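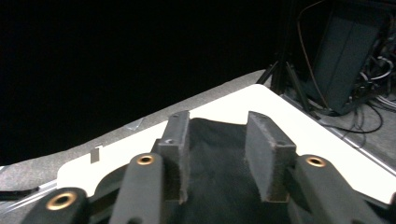
White table, July.

Notebook, dye bench, morning

Started again with the onion skins. The last batch gave a yellow that I liked in the pot and did not like on the wool, so I want to write down properly what I do this time and not trust my memory.

Wool is the Rulby two-ply, undyed, the same cone as in the spring. I wound 20 small skeins and tied each one in four places with cotton string. In the last round I tied them in two places only and lost a full morning to untangling. The ties must be loose, like a figure eight. If they are tight, the dye does not go under them and there stays a pale stripe.

Total dry weight of the wool on the kitchen scale: 303 g. I would like it to be an even 300 but I will not cut a skein for this.

Scouring: big pot, tap water, a little of the neutral soap. Brought it up slowly until it steamed, kept it there for an hour, then turned off the ring and let the pot stand with the lid on. The water came out more grey than I expected. I think the Rulby cone has some spinning oil left in it, more than the Nistow yarn had. Colleagues who take from this cone, please scour twice. I did it only once in spring and I suspect now that this is why the blue was patchy, and I blamed the vat for it. Sorry to the vat.

10:40

Second scour done, water nearly clear. Rinsed in warm water, same temperature as the pot as near as my hand can tell.

Alum next. I used 12 per cent of the dry weight, so 36 g, dissolved first in a jar with hot water and then stirred into the pot. No cream of tartar. The old recipe card from Stiltutska says to use it, but the card is for silk and wool together and I have only wool. Someone has written "or not" beside this line in pencil, so I am not the first with this doubt.

One hour at a low simmer. I stirred with the long glass rod. The wooden spoon is now so brown that I do not trust it near anything pale. It should be kept for walnut only, and I have put a piece of tape on the handle.

Skins: 600 g of dry brown onion skins, from the two paper sacks under the sink. This is double the weight of the wool, which is a lot, but I want to find out how dark it can go before I begin to save. The red skins I kept apart. Soaked them overnight in the enamel bucket, boiled for an hour, strained through the old curtain. The liquid is the colour of strong tea.

13:15

First ten skeins in. After five minutes they were already a hard orange. Pulled one at ten minutes, one at twenty, one at thirty and so on, each with a numbered tag. The tags are cut from a milk bottle and the numbers are burned in with a hot needle, because the marker from last time washed off and I had eleven lovely skeins that I knew nothing about.

Between thirty and sixty minutes I can see almost no difference. Maybe in daylight tomorrow.

15:00

Other ten skeins into the same bath, now weaker. Softer yellow, nearer to the shade on the Chornovol sample sheet, number 6 or 7. This is the one I was looking for in the first place, and it came from the tired bath. I should remember it: use the second bath and do not pour it out.

Iron: tried it on two skeins from the second group. I put 1,000 ml of the warm bath in a separate jug with a pinch of ferrous sulphate. It turned to olive in less than a minute, so quickly that I took them out sooner than planned. A pinch is not a measure, I know it. The small scale has a flat battery and the shop was closed for lunch. To be repeated with a real number.

Rinsed the iron skeins separately, in the metal sink and not in the white one.

All hanging now on the line behind the door, out of the sun. It drips on the left side, so the tray is there, please do not move it.

To do:
New battery for the small scale.
Cut a light test strip from each tag number, cover half with card, leave in the south window.
Ask if there are more brown skins, the sacks are empty now.
Try the red skins alone, same alum, smaller pot.
Rewrite the Stiltutska card for wool only and keep the old one in the same sleeve.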